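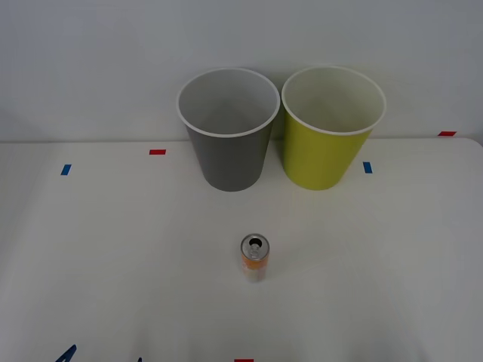

Grey and yellow-green Cantero cups at the back of a white table, with an opened drink can in front.

Clumen introduces Cantero two-colour cups and the Flestska table layout for shared drinks points

Wandville, 30 May 2022 – Clumen, a supplier of disposable tableware and table fittings for workplaces, has introduced a paper cup in two outside colours together with a method for setting out small self-service drinks tables. The cup is sold under the name Cantero. The layout method is called Flestska and consists of a printed setting-out sheet, coloured tape and a set of positions for cups and drink cans.

Both are intended for meeting rooms, waiting areas and staff rooms where canned drinks are served from an ordinary table and there is no counter or sink. Orders are being taken now, with first deliveries from the Wandville warehouse planned for July.

The cup

Cantero is a tapered, single-use paper cup with a rolled white rim. It is made in grey and in yellow-green. The colour is on the outside only; the inside is left pale in both versions so that the level and condition of a drink can be checked from above. Apart from the outside colour, the two versions are identical in shape, size and board weight, and they nest in one another.

Brimful capacity is 232 ml. Clumen recommends filling to a finger's width below the rim, which leaves enough clear wall for the cup to be picked up without squeezing liquid over the edge. The cup is intended for cold drinks. It has no outer sleeve or second wall and should not be used for tea, coffee or soup.

The rim is rolled outwards in a single turn. In earlier Clumen cups the rim was tighter and the cups tended to lock together in the stack, so that two or three came away at once. The Cantero rim is wider and the wall angle has been increased slightly. Cups can be drawn from a stack with one hand and will stand on a level surface without rocking.

Cups are packed in sleeves of 100, one colour to a sleeve. Mixed sleeves were considered during development and dropped, as users found it quicker to put out two short stacks than to sort one long one. Each sleeve is closed at both ends and carries a colour patch at the open end of the stack, which can be read when sleeves are stored on their sides.

Why two colours

On a shared table the usual difficulty is that cups put down side by side cannot be told apart. People abandon a half-full cup and take a fresh one. Marker pens and stickers are sometimes supplied, but they are seldom used at short meetings.

With two colours, a pair of people sharing a can have one cup each and no need to mark them. Larger groups can use the colours in another way, for instance grey for water and yellow-green for everything else. Clumen does not prescribe a meaning for either colour and prints none on the cup. The shades were chosen to differ in lightness as well as in hue, so that the difference remains visible in weak light and to most people with reduced colour vision.

The layout

Flestska sets out a drinks table in two rows. Cups stand in the back row, upright and close together, with their rims almost touching. The can stands by itself in the front row, near the middle, where it can be reached and lifted without passing a hand over the open cups. The area between the two rows is the pouring area and is kept for that purpose.

Positions are marked on the tabletop with short strips of coloured tape. Red strips are laid along the back edge and at the front and fix the depth of the layout. Blue strips are placed towards the sides and fix its width. The strips are small by design – long lines of tape collect dirt along their edges, lift at the corners and are unpleasant to wipe around. A short strip can be replaced in a few seconds.

The setting-out sheet is laid flat on the table, squared to the back edge and held with one hand while the strips are pressed down through its cut-outs. It is then removed and kept in a drawer for the next change of tape. The sheet can be trimmed for shallow tables along a printed line. No drilling, glue or permanent marking is involved.

A white or very pale tabletop is recommended. Spills of coloured drinks are seen sooner against it, the tape shows clearly, and both cup colours stand out. Matt and lightly glossy finishes are equally suitable. Heavily grained, oiled or textured tops should be avoided, as the tape does not bond evenly to them. The table may be placed directly against a wall, provided the cups are set far enough forward for their rims to clear it.

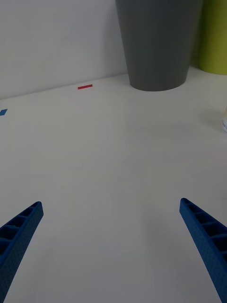 Can the tape be removed without marking the table?
The strips peel off sealed tops by hand if lifted slowly from one end. Any adhesive left behind comes away with warm water and washing-up liquid. On waxed or oiled surfaces, test one strip at the rear of the table first and leave it in place overnight before setting out the rest.

Setting up a table

Clumen supplies the following instructions with each Flestska pack. They assume a freestanding table against a wall and one can shared between two cups.

1. Clear and wipe the tabletop and let it dry fully. Tape applied to a damp surface will creep.

2. Lay the setting-out sheet against the back edge, with the printed arrow pointing to the wall. Check that the sheet is central to the place where people will stand, even if this is not the centre of the table.

3. Press down the red strips, back edge first. Rub each strip with a thumb for a few seconds.

4. Add the blue strips at the sides. These may be set at a slight angle if the shape of the table makes it necessary; a small error has no effect on use.

5. Remove the sheet. Stand one grey cup and one yellow-green cup side by side in the back row, narrow end down.

6. Stand the can in the front row. Open it on the table with the opening turned towards the cups, and fold the tab back fully if it gets in the way of pouring.
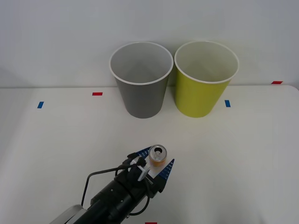
7. Pour one cup at a time, tilting the can slowly over the cup and leaving the cup on the table. Return the can to the front row when both cups have been filled.

8. After use, stack the emptied cups, rinse the can and put each in the proper bin. Wipe the table from the back edge forwards, following the length of the strips.

Care and storage

Unopened sleeves should be stored indoors, off the floor and away from radiators. Board that has taken up moisture becomes soft at the rim before any change can be seen at the base, so the rim should be pressed lightly when an old sleeve is opened. If it stays dented, the cup should be discarded along with those next to it.

Opened sleeves should be folded over and clipped. Cups put out in advance may be left upright on the table for the length of a meeting. Where they are to stand for longer, Clumen advises putting out a sleeve instead and letting users take their own.

Tape is best replaced when its ends begin to curl. Strips that have been cleaned many times lose colour before they lose grip, and the red fades sooner than the blue. Tables near a south-facing window will need new red strips more often than those further into the room.

Availability

Cantero cups are available to trade customers in grey and yellow-green, ordered by the sleeve in any combination. Flestska packs contain the setting-out sheet, one roll each of red and blue tape and an instruction card. The cups and the layout pack are sold separately and neither depends on the other; the layout may be used with other cups of a similar base width.

Existing Clumen customers will find both lines in the tableware section of the trade price list. Samples of each cup colour can be requested on company letterhead or through the usual order desk. Samples are sent flat-packed in a rigid box and are not suitable for use at events, as they are taken from pre-production stock and may show small variations in shade.

The previous plain white cup remains on sale while stocks last. It does not nest with Cantero, owing to the change in wall angle, and the two should be kept in separate dispensers.

About Clumen

Clumen supplies paper tableware, table coverings and small fittings to offices, training centres and clinics. Its warehouse and order desk are in Wandville.

Press enquiries: Clumen press desk, Wandville. Product sheets for Cantero and Flestska are available on request.

Ends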